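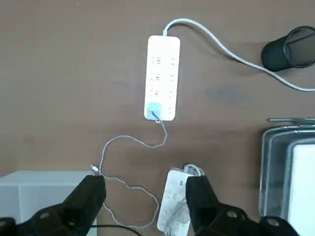

I went to the Rokton open day mostly for the arms, and what I want to review is the Briker, the two-finger gripper kit they had running on the desk bench at the back. Everybody else was crowding around the big palletizing demo by the door (fair enough, it's loud and it moves fast), but I pulled up a stool at the small bench and stayed there most of the afternoon. The job was tidying a desk. That meant a white power strip with a pale blue plug in it, a thin white charging cable wandering across a brown tabletop in loops, a mesh pen holder, a plain white box, and a crinkly white package with another little cable coiled on top of it. If you've ever tried to get a robot to deal with a cable, you know why I stayed!

Rokton's showroom is in Jurkanau, behind the bus depot, and it's smaller than the website makes it look. Doors opened at 10 and by lunch they'd had 111 people through, according to the clicker at the desk. Coffee was free and pretty decent. Parking was not free and I'm still grumpy about that.

So, the Briker. The fingers are big black blocky things with the screws right out where you can get at them, and I like that a lot. On my old gripper I have to take half the housing off to swap a fingertip. On the bench next door they let visitors do a swap themselves, and I got it done on my second try with one hex key. My first try I had the tip on backwards.

Picking up boxes was easy for it, no surprise there. Cables were the fun part. I watched 30 tries at grabbing the charging cable near its metal end and laying it straight, and 17 of them worked. That may sound low if you haven't done this kind of thing, but I thought it was great for something this size, and the misses were gentle. The fingers closed on nothing, backed off, and came in again from a different side - no yanking, no dragging the whole desk along with it.

The control software is called Evangelista, and I have mixed feelings. Teaching a new grasp by moving the arm by hand is lovely and took me a couple of minutes with no manual. The menus are another story. Grip force is buried three screens deep, and the back button takes you all the way home every single time. The woman running the bench said a new layout is coming in July, so I'll keep an open mind.

Other things I noted down:

The view from the wrist camera is clear, but the fingers fill a good chunk of the bottom of the picture. You get used to it.

It's quiet. I could talk across the bench without raising my voice.

The power cable for the gripper itself feels stiff, and I'd want a longer one.

Price for the kit is $1,239 with both fingers, the camera and the mount. The arm is extra. For a school shop or a serious garage tinkerer that's a real chunk of money, but I've spent more than that on grippers that couldn't pick up a pen.

Four and a half stars from me, with the half star off for those menus. They're running the bench again in the fall and I'm going back with a bag of my own worst cables.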